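Progress report to the Skallside Retail Fund
Support for independent shops, second reporting period
13 February 2026
By Eun-seong Ki

1. What this report covers

The Fund asked us to report on three things: how the shared gift card is selling, how the late opening evenings went before Christmas, and how we have used the money for staff training. I also include the changes to the plan which we would like you to approve. The accounts are sent separately by Joon-young Seol, who keeps the budget for Jistness.

2. Gift card

The Skallside card can now be used in all the shops that signed the agreement in September. In the period we sold 537 cards. The target in our application was 510, so we are a little over it, but I would like to be careful with this result. Most of the cards were bought in the last weeks before Christmas, and many of them have not been spent yet. The shops receive their money only when a card is used, and several owners have asked us when they will see it. We explained this at the start, but not clearly enough. A one-page note has now gone to every shop.

The most popular value was the £50 card. We expected that people would choose the smaller one, and we had printed too few of the larger. Chae, our printer, delivered a second batch quickly, but for several days two sales points had none left. For next season we will order both values in equal number.

There was also a problem with the card reader in shops that use an older till. The card was accepted, but the remaining balance was not printed on the receipt. Customers did not like this, and I understand them. Findasitz, who supply the card system, have promised a correction and we are testing it now in one shop.

3. Late opening evenings

We held 3 late evenings, as planned. The first was the weakest - it rained heavily and the street lights on the lower end were out of order until the following week. The second and third were much better. Owners told us that the customers were in a good mood to buy, and that they bought presents for the whole family in one visit, pets included. The toy shop, the bookshop and the pet supplies shop all said that their last evening was the best evening of their year. The cafes were less satisfied, as people carried their shopping home and did not sit down.

We did not count visitors. The counting equipment in the original plan was too expensive to hire for such short periods, and the money for it is still in the budget (see section 5).

4. Training for shop staff

Two of the four training sessions have taken place. The subjects were window display and selling online. The session on window display was full. The session on selling online had fewer people than we hoped, mainly because we put it in the afternoon, when a small shop cannot send anyone away from the till. The remaining sessions, on stock planning and on returns, will be in the morning before opening time.

The participants filled in a short form at the end. They asked for more practical work and less presentation. The trainer has agreed to change the stock planning session, so that each shop brings its own figures from the Christmas season and works with them. 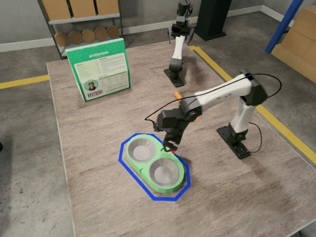

5. Changes we ask you to approve

We ask to move the unused money for visitor counting to a second print of the gift card and to one additional late evening in spring. The total of the grant stays the same.

We also ask to deliver the final report one month later than agreed. By then most of the Christmas cards should be spent, and we can show how the money was divided between the shops.

If the Fund needs the sales list for each sales point, Joon-young Seol can send it on request.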